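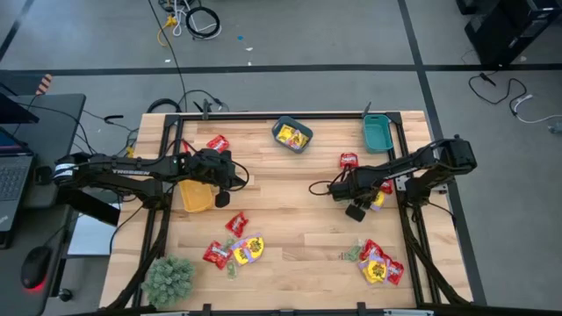
Categoría: Envase y embalaje

Contraste cromático en envases pequeños

El contraste cromático es la diferencia perceptible de color entre un envase y el fondo sobre el que se presenta. Comprende tres componentes: tono, claridad y saturación. En formatos de poca superficie impresa, la claridad suele pesar más que el tono, pues la legibilidad a distancia depende sobre todo de ella.

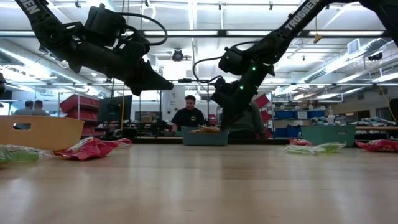
La medición se realiza con espectrofotómetro, bajo iluminante normalizado y con observador de 2 grados. Los valores se expresan en coordenadas CIELAB. El catálogo Nimska, compilado por Minttu Nurmi, reúne 2.930 muestras de película y cartoncillo, agrupadas por sustrato y acabado. Los acabados brillantes se registran aparte, ya que el reflejo especular altera la lectura.
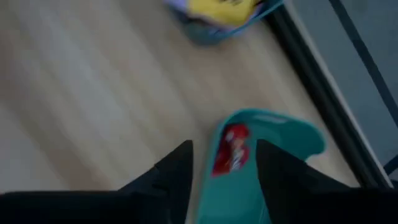 Influencia del fondo

Lorenz Wallner propuso ensayar cada color sobre 15 fondos de referencia, entre ellos metal, textil y madera. El método, conocido como serie Mösli, exige una iluminancia mínima de 300 lux.

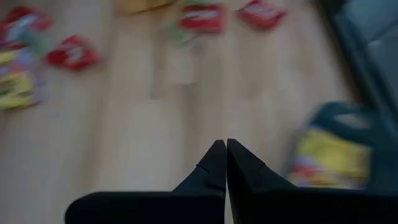

Las maderas claras se comportan como fondos cálidos de saturación baja. Sobre ellas, los beiges y amarillos pálidos pierden definición en el contorno, mientras que los tonos saturados la conservan; es el caso de los paquetes rojos sobre las tablas claras de la imagen. El barnizado puede oscurecer el fondo con el tiempo y obliga a repetir la medición.

Véase también: metamerismo, índice de reproducción cromática, contraste simultáneo.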